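Reading time: 2 minutes

The Celtdale Indoor Mini Golf Set

If you have a church hall, a holiday park clubhouse or even just a long room that goes a bit quiet when it rains, we think you'll get on very well with the Celtdale. It's a full 7-hole course that packs away on 2 trolleys, and we've been fussing over it in our workshop for longer than we'd like to admit!

Each hole has its own felt lane, a raised edge to keep the ball from wandering under the radiators, and a little obstacle designed by Miloslav Brabec (the windmill is still everyone's favourite, though I have a soft spot for the humpback bridge). The lanes clip together without tools. Putters come in adult and junior lengths, and there are plenty of spare balls, as you'll certainly lose a few.

The bridge, by the way, is copied from one on a seaside course that opened in 1958, where Eugeniusz Bednarek played as a boy. He drew it for us from memory on the back of a menu.

The whole set costs £947 including delivery to the mainland, and lanes can be bought singly if one gets trodden on. 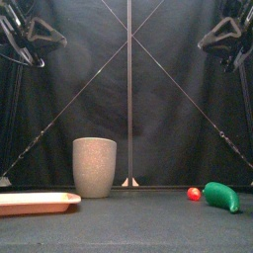
Orders placed now go out in September, and we'll ring you beforehand to agree a day. Please have someone strong at the door, the trolleys are heavier than they look.

We use cookies to remember your basket. Accept | Manage

© Jaltell Leisure. Contact us | Back to top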